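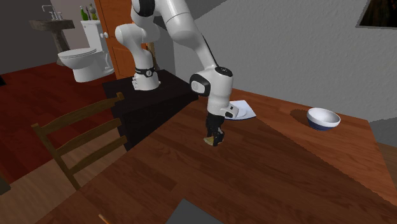 Search this site
Search
Go

Peneck library to keep its Sunday hours through the winter

14 shares | 6 comments

Anyone who has walked past the Peneck library on a Sunday afternoon lately will have noticed the lights on and the bike rack full, and the good news for those of us who have gotten used to it is that the doors will stay open on that day for the rest of the winter. The town council agreed to the extension at its February meeting, after a discussion that ran a good deal longer than the agenda had allowed for, and the vote was comfortable in the end.

The Sunday opening began last fall as a trial. It was meant to run until the holidays and then be looked at again, and like many things that are meant to be looked at again it simply carried on for a few weeks while the paperwork caught up. The hours are the same as before. The building opens at 1 in the afternoon and closes at 5, with the children's room closing half an hour earlier so that the blocks and puzzles can be put back where they belong.

What changes is the money behind it. Until now the extra afternoon had been paid for out of a small one-time grant, and that was all but used up. The council has moved a sum over from the building repair fund, on the understanding that the new boiler came in under its estimate and the roof over the reading room can wait until summer. A couple of council members were uneasy about that last part, and said so at some length. Those of us who remember the buckets in the biography section will understand why. It was agreed that the roof would be inspected again in the spring, and that if it looked worse than expected the repair would come first.

The trial had been busier than the library planned for. Sunday turned out to be the second most popular day of the week, behind only Saturday, and the mix of people was different from the rest of the week as well. There were families with young children, which was expected, but also a good many people who work long shifts at the packing plant and the Ramanauskas bakery and can't easily get there on a weekday. The bakery starts its ovens so early that its people are often in bed before the library has closed on an ordinary evening, and several of them wrote to the council in support. One letter, which was read out at the meeting, said that the writer had lived in Peneck for 13 years and had taken out a library card only last October.

The quiet room upstairs has been especially well used. It seats 15, and on the colder afternoons nearly all the chairs have been taken by 2 o'clock, mostly by high school students with headphones on and their coats over the backs of their seats. The library has asked whether the local history room might be opened as an overflow on Sundays, and the council liked the idea, although somebody will need to find a home for the map cabinets first – they take up most of one wall and are very heavy indeed.

There are a few smaller changes that regular visitors will want to know about. Interlibrary loans can be picked up on Sundays starting next month, which they could not be during the trial. The book drop on the side street will be emptied that day too, so returns left over the weekend should no longer show up as late on Monday morning. (If you had a fine from one of those, the desk will take it off for you, and you don't need to bring the slip.) The printer will be available but the large-format copier will not, as it needs someone trained to run it and that person is off at weekends.

The conversation table, where people learning English meet to talk over tea, is moving from Thursday evening to Sunday at 3. It had been dwindling a little on Thursdays, and the hope is that a daytime slot will bring some of the old faces back. Newcomers are welcome to simply turn up. Those who'd like to practice another language should know that the same table has lately been hosting Lithuanian on alternate weeks, with a very cheerful group that started out at the Livatia café across the square and outgrew its corner booth. The café has kindly offered to keep sending over a tray of poppy seed cake.

Parking came up at the meeting, as it always does. The lot behind the library is shared with Skorosport, the sports store, which has its own busy spell on Sunday afternoons when the youth leagues are sorting out their gear. The store has said that it is happy for library visitors to use its side of the lot as long as the two bays beside the loading door are left clear. Signs will go up once the ground is soft enough to set the posts. Until then, please take a look before you pull in, and if the lot is full there is usually space along the north side of the square, where parking is free all day on Sundays.

The bus is another matter. The number 6 still doesn't run on Sundays past the river bridge, so anyone coming from the far side has a walk of several blocks, and it is not a pleasant one when the sidewalks are icy. The council has written to the bus company to ask whether the last two stops could be added back, but has had no answer so far and did not sound terribly hopeful. In the meantime the library's home delivery service, which brings books to people who can't get out, has room for more names on its list. It is free, and the form is a single page. You can ask for it at the desk or over the phone.

The extended hours will run until the end of April. The council will then decide whether to make Sunday opening a permanent part of the budget, and a short survey will be left at the front desk and on the library's website so that people can have their say before that. Paper copies can go in the blue box by the door – pens are provided, and please leave them there when you're done.

6 comments
Share this story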